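Home Textiles and Housekeeping, Evening Course
Handout for Unit 3: Folding on the Bed, and Looking After What You Fold
Prepared by Sabina Havlíček, with laundry notes by Iveta Ďurica

Welcome back, everyone, and thank you for bringing in so many questions after the last unit (I've tried to answer most of them somewhere in these pages, so do read to the end even if folding is the part you came for). Keep the handout with your others, and write on it as much as you like.

Blue cloth on the bed, crumpled

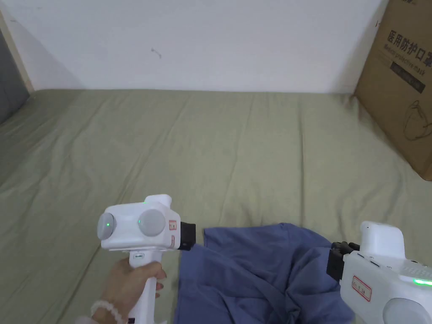
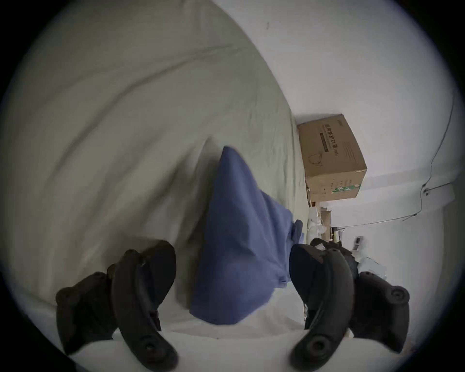

Most of us don't have a proper folding table at home, and I've never met a student who bought one because of this course, so we fold on the bed, and a bed is a perfectly good place for it once you learn what it does to your work. It gives under your hands, for one thing, which a table never does, and if you press hard to make a crease you mostly make a dent in the mattress. It also has a cover of its own that can slide and wrinkle along with whatever you are folding. A crumpled blue cloth on a gray-green sheet is easy to keep track of, and I'd ask you to practice with a contrast like that at first, because white on white is miserable when you are still learning to find your corners. Smooth the sheet with the flat of your forearm before you start. Then leave it alone, even if it wrinkles a little again, or you'll spend the whole evening making the bed.

1. Finding the edge

When a piece of laundry comes out of the basket in a lump, the temptation is to grab it in the middle and shake. With a light cloth this sometimes works and sometimes just gives you a different lump. I would much prefer that you look for an edge. Run your fingers along the outside of the heap until you feel a hem, which is thicker and firmer than the rest, and take hold of it lightly between thumb and finger. Slide along the hem until you come to a corner. Keep that corner in one hand and slide the other hand on to the next one.

You now have one whole side of the cloth between your hands, and everything below it will hang down more or less by itself. Give it one gentle snap and lay it down away from you, the far edge first, then let the near edge follow. If you lay the near edge first you'll trap air underneath, and you'll be patting at bubbles.

A word for the left-handed among you: everything in these notes can be reversed, and please do reverse it. I spent years folding the way my aunt folded, and she was left-handed and I am not, and my towels always came out with a twist in them that I couldn't explain to anybody.

2. Flattening

Start at the center and stroke outward toward the corners. Stroking from one side all the way to the other pushes a little ridge of fabric ahead of your hand, and that ridge has to go somewhere. On a soft surface use an open palm and very little weight. If the cloth is toweling, go in the direction the loops lie down, and you'll feel it at once when you have it wrong.

Check that the corners are square to each other before you make any fold at all. A cloth that has been pegged by one corner may have stretched, and then no amount of care will make the edges meet. Tug it gently on the short diagonal, wait a moment, and look again. If it still won't come square, fold it anyway and put the uneven edge on the inside. It's a dishcloth, after all, and it will be wet again by supper.

3. The three folds

For small cloths and hand towels:

Bring the left edge over to the right edge and smooth the fold with the side of your hand.

Bring the bottom up to the top. Turn the whole thing so that the folded edge faces you.

Fold once more in the same direction, and stop there. Three folds is enough for anything smaller than a bath towel, and a fourth only makes it bulge in the drawer.

For bath towels, begin by folding lengthwise in thirds, so that the two long edges are hidden inside, and then fold in half and in half again. If your shelf is shallow, measure it first and fold to suit the shelf. I know that sounds obvious, but when I moved into my present apartment I folded everything beautifully to the size of my old linen closet, and the doors of the new one wouldn't close on any of it.

For T-shirts, lay the shirt face down, bring each side in toward the middle with the sleeve folded back on itself, and then fold up from the hem. We'll do this one together in class, as it's much easier to follow a pair of hands than a paragraph. Bring a shirt you don't mind handling a great deal. Something plain is best, and nothing slippery, please!

4. Sheets, which everyone dreads

The flat sheet is simply a very large towel, and if you have a bed to spread it on you already have half the battle won. Spread it out, walk around to the other side if you can get there, and match the corners two by two. If your bed is pushed up against a wall, as so many are, kneel in the middle for the first fold and work backward toward the open side. You'll feel foolish, but it goes quickly.

The fitted sheet needs its corners tucked into each other. Put one hand inside each of two corners, with the sheet inside out, and bring your hands together. Flip the right-hand corner over the left so that one sits snugly inside the other. Pick up the third corner and do the same, then the fourth. Lay the whole thing down on the bed with the elastic side up, fold the elastic edges in toward the middle until you have something close to a rectangle, and carry on as you would with a towel. Nobody's looks perfect. Mine has a lump at one corner every single time, and I have been teaching this for 7 years.

5. Notes on washing and drying (Iveta)

Sabina has asked me to keep this short, so I'll stick to what affects folding.

Take things out of the machine promptly. A cloth that has sat wound up in a damp ball holds its creases a good deal longer, and you'll be smoothing it on the bed for twice the time. Shake each piece once as you take it out, before it goes on the line or in the dryer.

Don't fold anything that still feels cool at the hem. Hems are the last part to dry, and a cool hem usually means there is dampness inside the stitching. Put the piece over the back of a chair for an hour and come back to it.

Go easy on fabric softener with towels. They feel lovely in the hand but they don't take up water as well, and they slide about when stacked. In our own laundry room we use the plain Juvetti powder and no softener, and for a full load I measure out the amount given on the box and not a spoonful more.

Keep new colored cloths apart from pale bedding for their first few washes. If you're not sure whether a color will run, wet one corner, press it in a white paper napkin, and see what comes off.

6. Where to put it all

Stack with the folded edge toward the front of the shelf, so you can take one piece without pulling at its neighbors. Freshly washed things go to the bottom of the pile, and then every towel gets its turn. If you're short of shelves, an ordinary cardboard box with a clean pillowcase laid inside does very well for spare bedding, provided the room is dry. The low Stametti drawers in our classroom are nice to work with, but please don't feel you need to buy anything. Two of you asked me where they came from; it was a shop clearance, and I'm afraid the shop is gone.

Label the box on the short end. You'll be looking at the short end when it's under the bed.

7. To practice before next time

Take one small cloth, crumple it properly in your fists, drop it on the bed, and fold it. Do this until your fingers go to the hem without your thinking about it. Then try it with your eyes shut, which my September group enjoyed enormously and which teaches you more about hems than I can.

Fold one flat sheet alone and one with somebody helping, and write a line or two about which you found easier. I'm curious whether you'll agree with me.

Look through your linen and pick out one piece with a worn or loose hem. Bring it along with a needle and matching thread. We'll be mending in Unit 4, and Iveta will have her button tin with her for anyone who has lost one.

Reading, if you'd like some: the chapter on household linen in the course folder, especially the pages about storing wool, and the stain chart at the back. The chart has a mistake in the row for candle wax. Let the wax harden and lift off what you can before you bring any heat near it.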